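From the Winder Street Workroom

Trays, trays and more trays

Those of you who came to the spring supper will remember that we ran out of places to put things. The bread ended up on a windowsill, the forks were in somebody's hat, and Oda Lindholm spent half the evening walking up and down with a bowl of pickled beets looking for a flat spot to set it down. We laughed about it at the time, but it did get us talking, and by the end of March we had more or less agreed that what this place needed was a proper set of trays – the deep kind with sloping sides, so they can sit out on the long table and hold whatever the evening calls for.

Well, it has taken us until now to get there, as these things do! Siv Engström did most of the looking. She wanted something dark, so that a bit of soil from the seedling swap or a splash of coffee wouldn't show the minute it landed, and she wanted sides that lean outward, which makes it so much easier to get your hand in for the last radish or the last button at the bottom. We went back and forth on color for longer than I care to admit (I was for green, and I was outvoted, and I have made my peace with it). The charcoal brown does look handsome against the light wood, I'll say that much.

Aslak Backlund and I set a row of them out one morning to see how they'd do, and then we stood there shuffling them left and right like two people hanging a picture. He likes them in a straight line with even gaps.

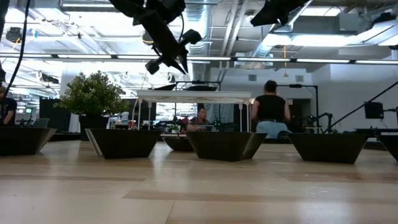 I like things a little looser, so that people can reach in between and still have room for an elbow, and we settled on something neither of us would complain about. If you have an opinion, and I know that several of you do, please come and move them yourselves.

The first real outing will be the seed and cutting swap on Mon 16 August, starting when the doors open after supper. Bring whatever you have in envelopes or small pots, with a name on it if you know the name – Leif Myklebust has promised to help with the ones nobody can place. Damián Bermúdez is bringing his tomato seeds again, and you'll want to be early for those. We'll sort by kind as things come in, herbs together and beans together, and anything left at the end of the night is free to a good home.

One small request: please wipe a tray out when you've finished with it and set it back on the table for the next person.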